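Padlow Stage Box - Set-Up Guide
Section 7: Line Check and Monitor Mixes

By Taner Sarıgül
2025-07-08
4 min read
Print this page | E-mail this page

For bands loading in at the Turitz. Read before you plug anything.

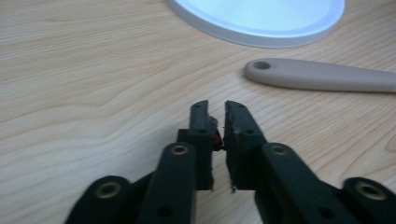
Can we send our own monitor mix from a phone?
Only after line check is finished and the house desk has unlocked your channel. Before that the app shows faders but they don't move anything.

Before you start

Stage power on. House amps OFF. Input list taped to the box lid, latest version, not the one from March.

1. Put the Padlow upstage center, vents facing the back wall.

2. Run the network cable to the Gezer desk. Port A only. Port B is for the recording feed.

3. Power up the box. Wait for the solid green light. Blinking green = still looking for the desk, give it 2 minutes.

4. Plug inputs in list order. Drums first, then bass, guitars, keys, vocals last.

5. Phantom power on for the condensers and active DIs. Mute the channel first.

CAUTION: never switch phantom with wedges open. Loud pop, and you can lose a driver.

6. Now house amps on. Masters all the way down.

7. Line check. One player at a time, everybody else quiet. Desk calls the channel, you play, desk says ok. No noodling in between please.

8. Bring up wedges slowly. Vocals first. If it rings, stop and call the desk - don't turn the mic away and hope.

9. Unlock phone mixes. Desk menu, Users, Allow. Each player picks thier own name in the Brildale app.

Note: in-ears and wedges are seperate sends. Moving one does not move the other.

Note: drummer's fill wedge is on its own amp, own switch, stage left.

Level limit

Soundcheck and show are both held to 98 dB at the desk. Meter turns red, pull the masters back first, then sort out the mix.

If a channel is dead

- Swap the cable.
- Check the mute, then check the DI battery.
- Move to a spare input and tell the desk which one.
- Still dead, get Kevser Bozkurt at monitors. Don't open the box.

Saving

Save the scene under band name plus set. Do it before doors. Power cut with no save means the whole line check again from step 4.

Pack-down is Section 8.

Print this page | E-mail this page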